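The Rarkedholm socket fault was a failure in an automated computer assembly cell run by Egilsson. A robot arm fitting processors into desktop machines pressed down before the chip was level, bending contacts in the socket. It affected 82 boards. 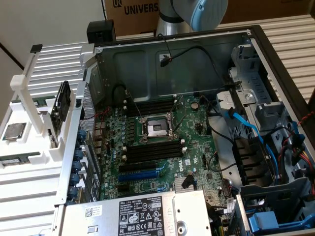
The cell's force limit had been set to 50 newtons for fitting memory modules and was not lowered for processors. Arnar Bisgaard, who led the inquiry, also found that the arm did not check its grip after a pick. Work resumed in October with a lower limit and a second check before release.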